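Flondstead Community Board > House and Home > Black clothes going grey, is it me or the powder

tumbledry_no
Third black top this year has gone the colour of a wet pavement. I wash at 30 and use Trulum, the one for darks. At this rate I'll own a full set of charcoal by October.

Pradine_Lane
Your powder is the trouble. Use liquid. Powder sits in the folds and you walk about looking lightly floured.

oldsocks89
Disagree. I've used powder for years and my blacks are fine. Turn them inside out and stop washing them every time you look at them.

Pradine_Lane
"Fine" by whose eyes, oldsocks? You said the same of your curtains.

oldsocks89
The curtains were always beige.

mrs_gusset
Half a load, inside out, and dry them away from the window. My 4 best jumpers have come through that with their dignity. I also lay mine out on the bed before folding, as you see the lint better against a pale cover.

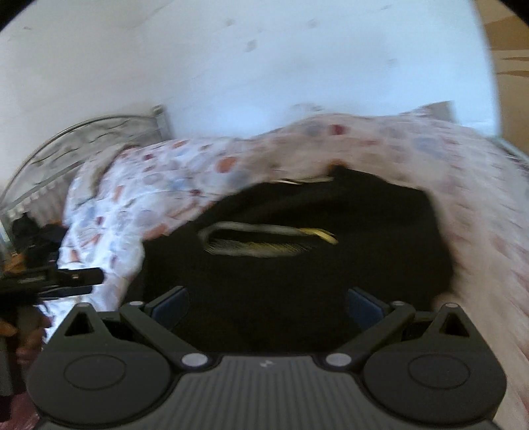
Black on the bed, both times.
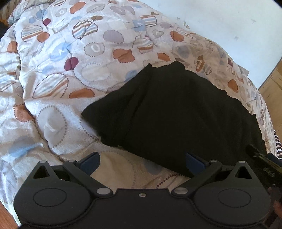 tumbledry_no
Does vinegar in the rinse do anything for faded black?

mrs_gusset
It can shift leftover detergent, so a dull top may look darker, but lost dye only comes back with a packet of dye.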